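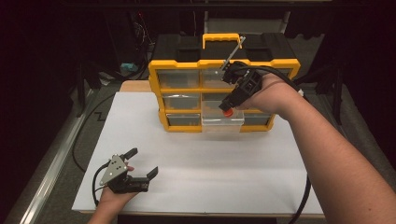
Uma máquina já consegue arrumar parafusos sozinha, sem ninguém por perto?

Por enquanto, consegue arrumar alguns, devagar, e desde que alguém deixe o organizador no sítio certo e venha ver de vez em quando o que caiu. Para uma oficina inteira, ou para a gaveta da cozinha onde moram as pilhas e os elásticos, ainda é cedo.

4. Preparar a tarefa «Gavetas»

Esta secção aplica-se ao módulo Uletti com a versão de software de 2 de novembro de 2018 ou posterior. Quem ainda usa a versão de agosto deve atualizar primeiro; nessa versão, o comando «fechar gaveta» era interpretado com algum excesso de convicção.

4.1 Antes de começar

1. Coloque o organizador de pé sobre uma superfície lisa e clara, com as gavetas viradas para o operador.
2. Verifique à mão se todas as gavetas abrem e fecham. Uma gaveta que resiste a uma pessoa irritada resistirá também ao Uletti, que não se irrita e por isso insiste durante mais tempo.
3. Distribua as peças. O peso por gaveta não deve passar de 400 gramas.
4. Afaste os cabos da zona de trabalho e deixe folga suficiente para os dois braços.

Nota: as gavetas transparentes são bonitas e práticas para quem tem olhos. O sistema de visão confunde com facilidade o plástico com o que está lá dentro. Uma tira de fita mate na frente de cada gaveta resolve a maior parte dos casos.

4.2 Gravar a demonstração

O Uletti aprende a partir de demonstrações feitas por uma pessoa com as pinças de mão. Reserve uma tarde. Si-eun Kong, que escreveu o procedimento original, recomenda também reservar o bom humor.

1. Segure uma pinça em cada mão e espere pelo sinal sonoro.
2. Escolha uma gaveta e puxe-a devagar, em linha reta. Pare antes do fim do curso.
3. Espere dois segundos com a gaveta aberta.
4. Empurre até fechar e recue as duas pinças.
5. Repita até completar 80 gravações válidas, variando a gaveta.

Cuidado: não puxe a gaveta até ao fim. A máquina imita o que vê, incluindo o momento em que as anilhas se espalham pelo chão. Não imita a parte em que alguém as apanha.

4.3 Executar e verificar

1. Selecione «Gavetas» no painel Zonero e escolha a velocidade 1.
2. Mantenha a mão junto do botão de paragem durante o primeiro ciclo completo.
3. Se a pinça falhar a mesma gaveta três vezes seguidas, pare e volte ao passo 1 de 4.1.
4. Só passe à velocidade 2 depois de um turno sem intervenções. Avise-nos quando acontecer, teremos muito gosto em saber.

O que esperar: no ensaio da oficina Sketham, o sistema fez 2.395 tentativas de abrir e fechar uma gaveta. Um ciclo demorava em média 38 segundos. Ehsan Bakhtiari, responsável pelo ensaio, continuou a ir buscar as porcas de que precisava com a própria mão, por ter pressa.

Tarefas ainda não suportadas: separar peças misturadas, desenredar arame, reconhecer a gaveta dos «diversos» e decidir o que deve ir para o lixo. Para o modo Song (comandos por voz), consulte a secção 6.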